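Visitor Demonstrations | Operator Guides

Section 4: Preparing and Running the Open Day Demonstration

Issued by the Visitor Programme Office, Cineck
Revised September

4.1 Purpose of this section

This section sets out how the hand-held gripper demonstration is to be prepared, presented and closed when the Sokport workshop is open to visitors. It applies to public open days, school visits and visits by partner firms. It does not apply to routine recording sessions, for which staff should refer to Section 6.

The demonstration shows visitors how a person handles everyday packaging with a gripper tool of the same general shape as the one fitted to a robot arm. Visitors may watch a member of staff use the tool and, where the session plan allows, may use it themselves under supervision.

4.2 Before the doors open

1. Confirm the session plan with the front desk by 8.30 am. The plan states the size of each group, the language of the talk and whether visitors will be invited to handle the tool.

2. Mark out the demonstration area with the floor tape provided. The barrier line should leave enough space for a wheelchair to turn on the visitor side.

3. Collect the gripper tool from the Evetti cabinet and sign the equipment sheet. Check that both fingers are firmly fixed and that all screws are present. A tool with a cracked or loose finger must be returned to the cabinet with a red label.

4. Open and close the gripper several times without a load. The movement should be smooth over its full range. If the fingers stick or do not meet evenly, carry out the finger adjustment described in Section 3.4.

5. Charge the battery to at least 96 per cent. A lower charge may not last through the afternoon groups, and batteries must not be changed while visitors are inside the barrier.

6. Start the recording unit and make a short test recording. Play it back on the display screen and check that both fingers can be seen.

Note: Light scuffs on the fingers are normal and do not affect grip. Wipe off dust with a dry cloth. Do not use solvent or furniture polish.

4.3 Choosing and laying out the items

The demonstration uses ordinary packaging and paper goods. New and tidy items are easy to grip and give visitors a poor idea of the work. A mixture of new and used items should therefore be set out, including some with torn edges, marks or creases.

1. Select the items from the Chaimongkol crate. Printed cartons, flat sheets and soft coverings are all suitable.

2. Remove anything with exposed staples, broken glass, food residue or a strong smell.

3. Place the items at different angles and allow some of them to overlap. Items should not be lined up with the edge of the working area.

4. Check the layout on the display screen from the height at which the tool will be held. Strong light on pale surfaces can hide the edge of a sheet. If this happens, lower the nearest lamp or turn it towards the wall.
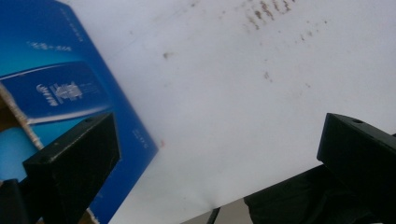
5. Keep the cable of the recording unit behind the presenter at all times. Secure any slack with the hook-and-loop straps in the accessory tray.

6. Leave the layout as it stands between groups unless an item has become unsafe. The presenter may move items during a demonstration in the normal course of handling them.

Caution: Torn carton edges can cause small cuts. Presenters should wear the thin grey gloves when setting out or clearing items by hand. Visitors should be asked to touch items with the tool only.

4.4 Presenting the demonstration

Each group is to receive the same basic presentation. Additional remarks may be made in response to questions, provided that the session remains on time.

1. Welcome the group at the barrier and state where the emergency exits are.

2. Inform visitors that the recording unit is in use. Its view is limited to the working area, but hands and sleeves may be recorded. Any visitor who does not wish to be recorded should be invited to stand beside the display screen and watch from there.

3. Hold up the tool and show how the fingers open and close. Allow time for visitors at the back to see.

4. Pick up a firm item, such as a carton, and put it down again in a different position. Describe the action in plain words while carrying it out.

5. Repeat the action with a flat sheet. Approach from an edge or a raised corner. Do not press the fingertips hard against the surface, as this may crease or mark the sheet and will wear the finger pads.

6. Repeat the action with a soft covering. Explain that cloth and thin plastic change shape when lifted, and that this makes them harder for a machine to handle than a firm box.

7. If a grip fails, release the item, open the fingers fully and begin again. Failed grips are a normal part of the work and should be left in the recording. The presenter should tell visitors what went wrong if this is clear.

8. Invite questions. Questions about prices, customers or future products should be passed to the front desk.

Note: Presenters should avoid saying that the tool "sees" or "knows" where an item is. The person holding the tool decides where it goes. The recording is studied later by the project team.

4.5 Supervised use by visitors

Where the session plan allows, three visitors from each group may use the tool in turn. The following conditions apply.

1. Two members of staff must be present. One stands beside the visitor and the other remains at the barrier with the group.

2. Loose scarves, bracelets and lanyards must be removed or tucked away before the visitor takes the tool.

3. The member of staff places the tool in the visitor's hand and keeps hold of the safety strap until the visitor has a firm grip.

4. The visitor should begin with a carton and may then try a sheet or covering.

5. The tool is to be handed back directly to the member of staff. It must not be passed from one visitor to another.

Caution: Keep fingers, hair and clothing clear of the space between the gripper fingers. The closing force is low but can pinch skin. Children under the age stated in the site rules may watch but may not operate the tool.

If a visitor drops the tool, end supervised use for that group. Repeat the checks in 4.2, steps 3 and 4, before the next group enters.

4.6 Closing the session

1. Stop the recording and wait for the green light to go out before disconnecting the unit.

2. Enter the group number and the name of the session plan in the log. Note any point at which supervised use was stopped.

3. Return usable items to the crate. Items that have become too damaged to handle safely should go in the paper or general waste bin as appropriate.

4. Inspect the gripper fingers for fresh damage and record the result on the equipment sheet.

5. Place the battery on charge, return the tool to the cabinet and hand the key to the front desk.

Recordings that include a visitor's face or voice must be reported to the Visitor Programme Office on the same day. They are not to be copied or shown to later groups.

Related sections

Section 3.4: Adjusting the Gripper Fingers
Section 5: Group Visits from Schools and Colleges
Section 6: Routine Recording Sessions
Sokport Site Rules for Visitors
Equipment Sheet and Session Log (blank forms)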